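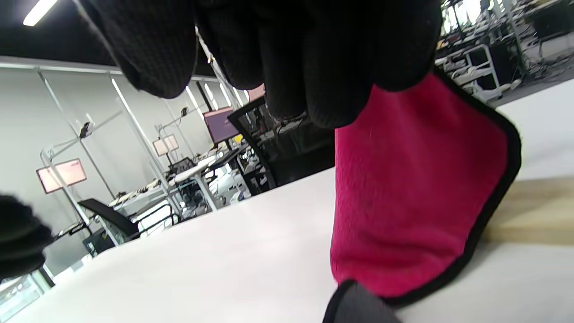 Plustano Hand-Held Gripper Kit
For recording everyday handling tasks without a robot in the room

The Plustano is a gripper you carry in your hand. It has two fingers, a wide-angle camera that looks down over them, and a trigger under your forefinger that opens and closes the grip. You pick it up, do the job you would like a robot to learn, put the thing down again, and the kit keeps a record of what the camera saw and how the fingers moved. Do that a good many times, with a bit of variety thrown in, and you have the beginnings of a training set.

We have been making it at our workshop in Hustuddale for a few years now, and it has changed a fair amount in that time (those of you with the first version, with the stiff trigger, have our lasting thanks and sympathy). The idea hasn't changed, though. People are very good at folding, wiping, stacking and putting away, and it seemed a pity to make them do all of it through a joystick.

What it is good at

Cloth, first and foremost. Most of our customers come to us because they want a machine that can cope with soft things, and soft things are where a hand-held tool really earns its keep. A microfibre cloth never lies the same way twice. The edge curls, the binding catches, two layers come up when you only wanted one, and you find yourself making tiny corrections with your wrist that you would be hard put to describe to anybody. The Plustano picks up those corrections because your wrist is the one making them.

It is happy with other household and bench work too: cups, boxes, bottles, folded paper, small tools, cable ends. It is less happy with anything heavier than a full kettle, and we wouldn't use it for very fine work such as threading or picking up pins. There is a narrow finger set on the way, and we hope to have it ready in July.

Two hands or one

You can use a single gripper on its own, or pair it with a second for jobs where one hand holds and the other does the work. A third arrangement, which we didn't plan for but which plenty of people have taken to, is one gripper and one bare or gloved hand. It suits handover tasks very nicely, where a person offers something and the robot is meant to take it.

If you are recording with your own hand in view, do have a think about gloves before you start. A dark knitted glove with a close weave gives a good strong outline against a white table, and it means the recordings from different people look much more alike. We sell them in three sizes, but any plain pair will do so long as everybody on the job wears the same sort. Try to avoid a glove that matches the thing you are handling!

In the box

One gripper with camera and standard soft fingers
Spare pair of fingers
Wrist strap
Charging stand and mains lead
Memory card and card reader
Printed calibration board
Two pairs of knitted gloves, black, medium
Ziltasell licence for one computer

Sizes and figures

Weight with battery: 459 g
Widest opening of the fingers: 8 cm
Storage: 200 separate recordings on the supplied card at the standard setting
Price: £900 for a single kit, delivery within the UK included

Paired kits are priced on request, as they are calibrated together and take us a little longer.

Setting up your space

You really don't need anything grand. A clear table at waist height, decent overhead light and enough room to step back will get you going. The camera sees a great deal more than the tabletop, and what it sees beyond the table is useful, as the software works out where the gripper is from the fixed things round about: shelving, posts, benches, window frames, light fittings. A completely bare room is harder for it than a busy one. So please don't feel you have to tidy everything away before you begin, although chairs on wheels are best left where they are once you've started a batch. If somebody moves one between recordings it doesn't matter in the least. If somebody moves one during a recording, mark that one and do it again.

Screens are worth a mention as well. They are fine in the background so long as they show something steady. A film playing behind the table is a nuisance, and so is a screen that dims itself halfway through the morning.

Try to move at the speed you would want the robot to move. New users nearly always go too fast, particularly on the way back from putting something down, and then they wonder why the finished system snatches. Come in gently, close the fingers, wait for half a breath, and lift.

The software

Ziltasell comes with every kit. It reads the card, lines up the picture with the finger opening and the path of the gripper, and shows you each recording on a simple timeline so that you can trim the ends and throw out the ones that went wrong. We would ask you not to throw out too many. A grasp that slipped and was then recovered is often more use than a tidy one, and there is a separate label for it ("recovered") so you can find them again later.

You can save your set in the common open formats. Nothing is sent to us, and the software works perfectly well on a computer that isn't connected to anything.

Fingers and fittings

The standard fingers are soft and slightly ridged, and are the ones to use for cloth. They do wear, and you will notice the ridges going smooth at the tips first. Change both together. The Rácz adapter plate lets you fit the same fingers to a robot arm, so that what the camera saw during recording and what it sees later on are as near to each other as possible. It is sold separately, and we'd say it's the one extra most people end up buying.

Trying one first

We lend kits out for a fortnight at a time to schools, universities and small firms, and there is generally one on the shelf. You pay the postage and we do the rest. If you are near Hustuddale you are also very welcome to come in on a Friday afternoon and have a go at the bench, with your own objects if you like. Bring the awkward ones.

For loans, paired kits and questions of any sort, please ask for Concetta Fabbri, who looks after orders and has folded a great many cloths with these herself. Repairs should come back in the original box with the battery taken out, and a short note of what went wrong tucked in alongside.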